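Three weeks into the trial license for the Stitell kitchen pack, posting notes as I go. It's a set of simulated counter tasks for humanoid arms, sold by Drastton. I paid for the single-seat version.

Setup took 35 minutes on a clean machine. The installer wants its own Python and won't share. Once that was sorted it ran fine.

You get 20 tasks and 32 counter layouts. Most tasks are pick and place. Two are pouring, and I haven't touched those yet.

Hand support is decent. The Alaoui hand loaded with its joint limits already set. The Fandport one needed a config edit – the docs list the wrong file for it.

Replies to email came within a day, both times. The second one included a patch.

Complaint: resetting a layout reloads every texture. With 19 resets in a row I had time to make lunch.

Would I renew? Probably, for one more term. I want to see the pouring tasks first.
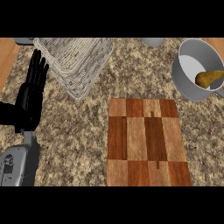

Object placement is the part of Stitell I'd pay for. Each layout can be shuffled with a seed, and the same seed gives the same counter on any machine I've tried. Surfaces hold up too, down to the speckled granite and the weave on the basket. My next run is moving the pear from the white bowl to the basket – the bowl has tall sides, so I'm starting with a grasp from above.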